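Seasonal tour guides wanted, Prekholm House

The Prekholm Historical Trust is hiring two part-time guides for the coming season at the childhood home of the painter Oluwatosin Ezeani. The season opens in May and runs through October.

Guides lead groups of up to 12 through the ground floor and the upstairs bedrooms, introduce the short film in the carriage barn, and answer questions. Tours last 50 minutes. Last season the house had 1,086 visitors, many of them school groups from Anda and Ekpo. 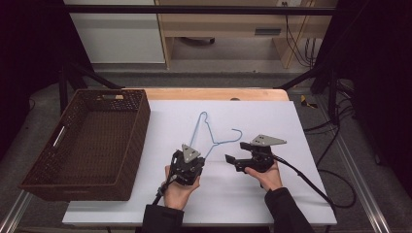 You do not need a history degree. You do need to speak clearly, be on your feet most of the day and manage two flights of narrow stairs. Experience with children is a plus – so is a second language.

Training takes place in April and is paid. New guides shadow a senior guide before leading a tour alone.

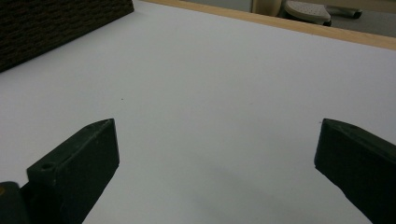
Salamatu Omoregie: I started here with no background in museums. The family letters were the hardest part to learn, and they are what visitors ask about most. Read them early.

Shifts run from 9:30 a.m. to 4 p.m., with a half-hour lunch. Guides work three days a week, including some weekends. Parking is free behind the barn.
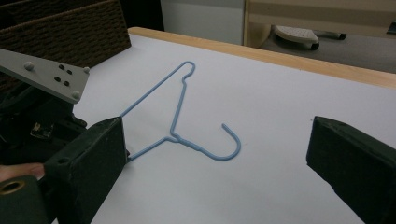

To apply, send a resume and a short letter – one page is plenty – to Hauwa Nwachukwu, Visitor Services, Prekholm House, 100 Hunen Road. Please list two references and any dates you can't work. Applications are due by the end of February. Interviews will be held at the house in March.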